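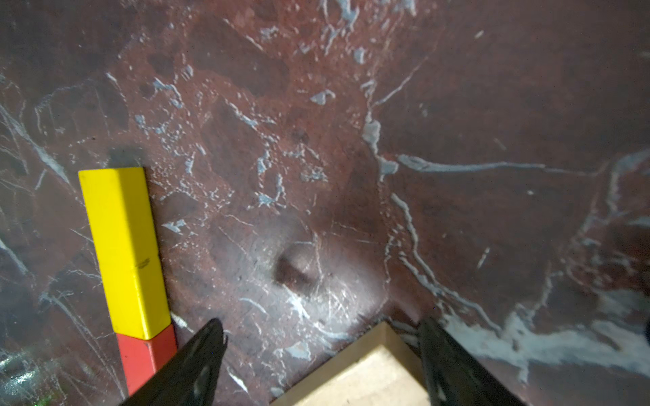 Besuch im Natursteinwerk Dretotow

Einmal im Jahr, immer im November, öffnet das Natursteinwerk Dretotow seine Hallen für Besucher. Ich hatte mir das schon länger vorgenommen, weil bei uns die Küche ansteht und ich bis dahin nur Musterstücke in der Größe einer Postkarte gesehen hatte. Am Samstag bin ich hingefahren. Der Parkplatz vor dem Tor war um kurz nach neun schon voll, man wird dann auf die Wiese hinter dem Betriebshof geschickt. Gummistiefel sind keine schlechte Idee.

Die Führung beginnt zur vollen Stunde am Blocklager und ist kostenlos. In unserer Gruppe waren wir 10 Leute, überwiegend Paare mit Bauplänen in der Tasche. Geführt hat uns Selamawit Wolde, die im Werk die Ausbildung der Steinmetze leitet. Sie spricht laut genug, um auch neben der Säge verstanden zu werden, und beantwortet Fragen ohne Verkaufsgespräch.

Im Blocklager liegen die Rohblöcke im Freien, jeder mit Nummer und Herkunft beschriftet. Der größte wiegt laut Aufkleber um die 40 Tonnen und wird erst im Frühjahr gesägt, weil die große Gattersäge bis dahin belegt ist. Von außen sehen die Blöcke fast alle gleich aus, grau und staubig. Frau Wolde hat einen Eimer Wasser über eine Kante gekippt, und erst da kam die Farbe heraus. So machen es auch die Einkäufer im Steinbruch.

In der Sägehalle laufen die Blätter sehr langsam durch den Block. Das Wasser zum Kühlen wird aufgefangen, der Schlamm gepresst und abgefahren. Viel zu sehen gibt es dabei nicht, laut ist es trotzdem. Ohrstöpsel liegen am Eingang aus. Interessanter fand ich die Politur: Die Platten gehen unter mehreren Schleifköpfen durch, von grob nach fein, und am Ende spiegeln sich die Deckenlampen darin. Wer eine matte Oberfläche möchte, lässt die letzten Stufen weg. Der Preis bleibt laut Frau Wolde fast gleich.

Danach kommt das Plattenlager, und dort habe ich die meiste Zeit verbracht. 516 Platten stehen hier nach Farben sortiert auf Böcken, von fast weiß bis schwarz. Besonders lange stand ich in der Reihe mit den roten Sorten. Kräftig geäderter Stein wirkt auf einer ganzen Platte völlig anders als auf dem Muster. Die Adern verzweigen sich, laufen aus, fangen woanders wieder an, und wo genau die Spüle ausgeschnitten wird, sollte man sich vorher überlegen.

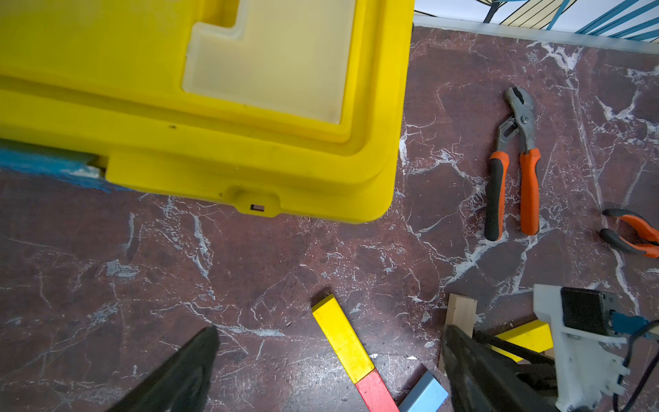
Zur Pflege gab es einen eigenen kleinen Vortrag von Brijesh Tiwari, der bei der Firma Upadhyay Arbeitsplatten montiert und für den Tag dazugekommen war. Marmor verträgt keine Säure, also Zitronensaft und Essig gleich abwischen. Imprägnieren einmal im Jahr, bei viel Betrieb auch öfter. Kratzer sieht man auf dunklem Stein im Streiflicht eher als auf hellem, dafür fallen Krümel und Wasserränder auf gemustertem weniger auf. Er hat auch gesagt, dass viele Kunden mit »Marmor« einfach das Muster meinen und mit einem anderen Material besser bedient wären. Das fand ich anständig.

Für Kinder gab es eine Werkbank mit Speckstein und Raspeln, sechs Plätze, davor meistens eine Schlange. Das Essen kam vom Gasthaus Orau: Linsensuppe, Bratwurst und Pflaumenkuchen. Die Suppe war gut, der Kuchen um eins schon aus.

Wer selbst hinwill: Vom Bahnhof fährt samstags nur alle zwei Stunden ein Bus, Haltestelle Rerkance, von dort geht man noch eine Viertelstunde an der Straße entlang – einen Gehweg gibt es erst ab dem Ortsschild. Fotografieren ist im Plattenlager erlaubt, in der Sägehalle nicht. Platten kann man gegen eine Anzahlung reservieren lassen. Ich habe mir zwei Nummern aufgeschrieben und will im Januar noch einmal mit den Küchenmaßen vorbeifahren.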